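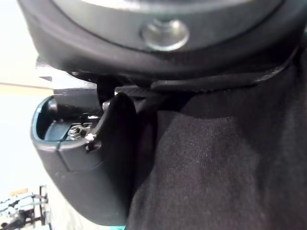
Boyer Road Linen Reuse Program
Progress report to the Helteno Fund, 2021-08-20

Status: on schedule, within budget.

1. Collection. Sorting of donated household linen moved to the Arketach building in May. Intake for the reporting period was 388 bags. Of these, 34 were rejected at the door for mildew or oil contamination and sent to the county transfer station. Rejected bags are not included in the processing totals below.

2. Processing. Both washers were in service for the full period. The drain fault noted in the last report was traced to a blocked standpipe and cleared. Water use per load is being read from the sub-meter each Friday. Readings will be supplied with the final report, once a full quarter is available.

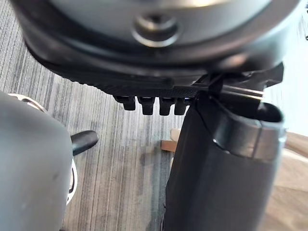
3. Distribution. Sheet and towel sets were packed by bed size and issued to 2 partner shelters. A total of 300 sets left the building. Single-bed sets remain short. Double-bed sets are in surplus and are being held on the upper racks until a third partner is confirmed.

4. Purchasing. Zollance has agreed to hold the current detergent price through the end of the grant term. No change to the supplies line is requested.

5. Open items. The fire inspection certificate for the rear storage area is pending. The lease renewal is with the landlord for signature. Copies of both will be forwarded on receipt.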